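Minutes: Curkine group meeting, September
Posted by Darius Matei, 2:00 pm
Filed under: Lab notes > Meetings > Handheld data

I took the minutes again, so blame me for the spelling. We started late because the Emar people were still fighting with the door code, and we skipped the budget item since the spreadsheet wasn't shared with anyone.

1. Last month's actions
The wrist calibration write-up is done and on the wiki. The battery order isn't, and that one's mine (sorry!). It carries over.

2. Two-handed demos, first result
This was the big one and we spent most of the hour on it. The question was whether the Kirkitine policy learns two-handed pick and pass better when we add the head view to the views from the handheld grippers. Everybody trained on the same 50 demos, same seed, same number of steps. With gripper views only, the policy dropped the handover in 13 of the test runs. With the head view added it dropped 4. I was really pleased with that, and I said so, probably too loudly!

Emar's side pushed back a little, and fair enough. They think the gain might come from how our demonstrators move when they're wearing the head rig – we all tend to slow down and look straight at our hands. I don't have a good answer yet. We agreed to record a set with the rig on but the head view left out of training, which should tell us one way or the other.

We also talked about marker tracking. It's fine while the grippers are held up in front of the body, and I'd like everyone to start each take from that pose.

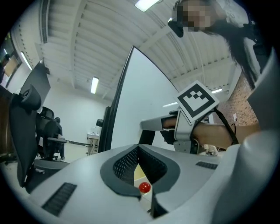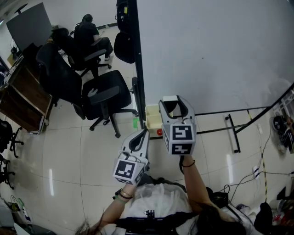 3. Floor space and cables
Too many cables on the floor on the collection side. We went back and forth on covers versus running them overhead, and overhead lost when we got to who'd be on the ladder. I'll price covers. Please also push the office chairs back toward the desks before a take, they keep wandering.

4. Naming the recordings
Long argument, small outcome. Folder names will have the task first, then the demonstrator's initials, then the take number. Old folders stay as they are. If your script breaks, tell me before you rename anything!

5. Actions
Darius: battery order, cable covers, draft of the results table.
Emar: record the head-rig control set and send over their training config.
Everyone: read the handover section of the draft and leave comments in the margin, please, and not in chat where I lose them.

Next meeting is same room, same time. Bring your own coffee, the machine is still out.

Contact: Matei group office | © Curkine | Back to top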